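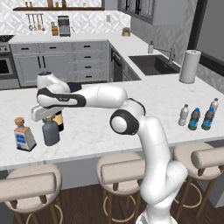

Figure 1. Kitchen island setup in simulation, arm extended over the bottles at the left end of the counter.

Gripper Comparison, Simulated Phase
Progress report to Brindusberg, period ending January

Status

The simulated phase is complete except for one set of repeat runs. We are on budget. Purchase of the second hardware gripper has slipped and will fall in the next period.

What we did

The grant covers a comparison of two grippers on household bottle handling: the Clanadska parallel jaw and the Drunetti three-finger. Both were modeled on the same arm, with the same controller and the same starting pose, in the kitchen shown in Figure 1. The base sits at the near side of the island between two of the bar stools. We kept the stools in because the arm has to work around furniture in the homes this project is aimed at, and they do limit how low the elbow can drop.

The task is to pick up a named bottle and set it down on a clear part of the counter. Targets include the squat rectangular bottle with the cork stopper, the dark gray bottle beside it, the amber one behind that, and the plastic water bottles at the other end of the island. A run counts as a success if the bottle ends upright and no other bottle has been knocked over.

We ran 183 trials with each gripper. The Clanadska succeeded in 133. The Drunetti does not have a final figure yet. A friction setting on its finger pads was wrong for part of the batch, and we have thrown those runs out and are repeating them. We would prefer not to quote a partial number here.

What we have seen so far

The rectangular bottle is the easiest target for the parallel jaw when the wrist is lined up with the flat sides. When the approach angle is off, the jaw closes on the corners and the bottle turns in the grip. Most of the failures on that bottle were of this kind.

The amber bottle gives trouble for a different reason. It stands close behind the dark gray one, and the jaw needs space on both sides to open. In 12 trials the gripper touched the gray bottle on the way in and tipped it. Approaching from higher up helps but puts the wrist close to its joint limit.

The water bottles were handled better than we expected, although our model treats them as rigid. A real plastic bottle will give when squeezed, so these results should be read with caution until we have hardware data.

Controller

We switched to the Oberholzer controller early in the period. The old one overshot at the end of long horizontal reaches, enough to push a bottle before the jaw had closed. Settling is now acceptable for both grippers. The change cost us 2 weeks, and all earlier trials were rerun so that every result in this report comes from the same controller.

Problems and changes to plan

The supplier has moved the delivery date for the Drunetti hardware. We propose to start bench tests with the Clanadska alone and add the second gripper when it arrives. This does not change the total cost. It does mean the side-by-side results will come in the final report and will not be in the next one.

Next period

Finish the Drunetti repeat runs.
Add a soft-body model for the plastic bottles.
Build the bench copy of the island, same counter height and reach distances.
Start hardware trials with the Clanadska.

We ask Brindusberg to confirm the revised order of the hardware tests before we book bench time.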